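Workshop tips for the gripper team

These notes are for students in the after-school robotics club who take the hand-held grippers home for the shoe unit. They replace the sheet from last term. Magdolna Veres wrote the parts on the tools and Ilari Riihimäki wrote the parts on recording.

Before you start

Charge the grippers overnight. Wipe the finger pads with a damp cloth and let them dry. Dust from carpet gets into the ridges and the pads start to slip. Don't use furniture polish or anything with silicone in it.

Open and close each gripper a few times with nothing in it. The arms should move together. If one side lags, check the pivots for lint before you touch a screw. If a screw is loose, turn it until it is snug and stop there. We lost one set of arms last year to overtightening.

Keep the spare pads in the Betetti box with the lid shut. They pick up hair if they sit in a backpack.

Picking a shoe

Use a clean shoe with real laces. Slip-ons are fine for the first practice but do not count toward the 300 recordings each team owes for the Grestik round. Thick soles are easier to hold than thin ones. Boots are too heavy for the small pads.

Pull the laces loose before each try so that they never lie the same way twice. If the ends have frayed, wrap them with a bit of clear tape.

Where to work

A bed or a low table works. Smooth the blanket first, as a fold under the shoe will make it roll when you push on it. Close the curtain partway if the sun is strong. Long sleeves are all right, but push them up if the cuff gets near the trigger.

Two-handed work

One gripper steadies the shoe and the other handles the laces. Take the heel low, near the sole. Holding it by the collar bends the shoe and closes the opening you need. Line up both pads before you squeeze.

Bring the second gripper in from the toe side and keep your wrist straight. Go slowly near the laces. If you catch two strands when you wanted one, let go, back off and come in again. Leave the miss in the recording and mark it in the log.
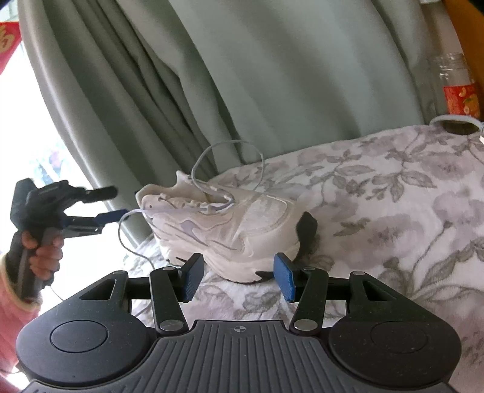
PAP, April

Teams working on the heel hold should have one gripper at the back of the shoe and the other up by the laces before anything is clamped. Start the recording with both sets of blue pads open.

Each try should run under 43 seconds. Rest your hands after every 3 tries. The trigger finger tires first, and tired hands drop shoes.

Putting things away

Copy the files to the Zikeo drive the same evening. The cards hold 2,000 clips but the log sheet has to match, and it is hard to fix a week later. Write your team name on the sheet in pen.

Pack the grippers with the jaws closed and the pads facing up. Bring a cracked pad back with the tool, even if you have already put on a spare. Magdolna keeps the replacement arms in the gray cabinet and will sign them out before practice.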